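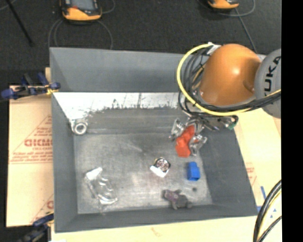 Rainer Haberkorn says we should call ourselves a bakery supply company and leave it there, because the longer version puts people off. He has been saying so since the first version of this page went up, and he may have a point. The longer version follows.

About Ellunard

Ellunard sells flour, yeast, salt, malt and proofing baskets to small bakeries, and to a number of home bakers who buy as if they were small bakeries. We are in Welton, on Ross Street, between a tire shop and a place that has been about to become a yoga studio for as long as we've been here. If you reach the grain elevator you have gone too far. If you reach the other grain elevator, call us.

How it started

The company began as Brurko, a bread bakery with one oven and a very short menu. The bread was good. The hours were terrible, the rent was worse, and the town of Welton turned out to want a dense rye loaf mostly at Christmas. What people did want was the flour. Customers would come in, look politely at the shelves, and ask if they could buy some of whatever we were using. We said no for two years on the grounds that we were a bakery.

Then the oven died. A new one cost more than the car, the van and the other car put together, so we sold a pallet of rye flour to cover the month, and then another one. The Brurko sign is still in the back hall. Some of the older accounts still make out their checks to Brurko, and the bank has stopped calling us about it.

What we sell

Mostly flour. We carry bread flour, whole wheat, three grades of rye, spelt, and a pastry flour that we like more than our customers do. It comes in 5, 25 and 50 pound bags. We will not split a bag, having tried it once, in the front room, with the fan on.

We also sell fresh yeast by the block, dry yeast by the pound, barley malt syrup in pails, and coarse salt. Proofing baskets come in round and oval. People ask for square. We don't know why people ask for square.

There are 159 items in the catalog. A few of them are there because Rainer likes them, and you can generally tell which ones by the length of the write-up. The caraway seed gets most of a page.

Who we sell to

We have 300 regular accounts. They are bakeries, pizza places, two monasteries, a county jail and a good many people with a very serious kitchen. The smallest standing order is one bag of dark rye every other month. The largest is the jail.

The minimum for free local delivery is 500 dollars. Below that it costs 23 dollars, or you can pick up at the side door, where somebody will help you load and then give you an opinion on your sourdough whether or not you brought it up.

What we're like to deal with

We answer the phone. It may take a while, as the phone is in the office and we usually are not, but it does get answered. Email works too, though Rainer reads it standing up and his replies reflect this. "No" is a complete message and should not be taken personally. "No, sorry" means he has thought about it.

If a bag arrives torn, tell us and we will send another. If a bag arrives fine and your bread comes out flat, tell us that as well and we will ask about your water, your starter, your oven and the temperature of your kitchen, in that order. It is nearly always the kitchen. Every November we get a run of calls from people whose dough has quit rising, and every November the answer is that they have not turned on the heat yet.

We do not give classes. We gave one. It was meant to last two hours and people were still there at dinner time, shaping rolls, and one of them now works here.

Prices

Prices change when the mills change them. The current list took effect on 14/11/2011 and replaces the one taped inside your cabinet door. We know it's taped there - we've delivered to your kitchens. Please take it down, as we can't honor it, and a few of you have tried.

Hours

The side door is open from 7 to 3 on weekdays. The front door sticks. Closed on public holidays and for the annual stock count, when the phone will ring for even longer than usual.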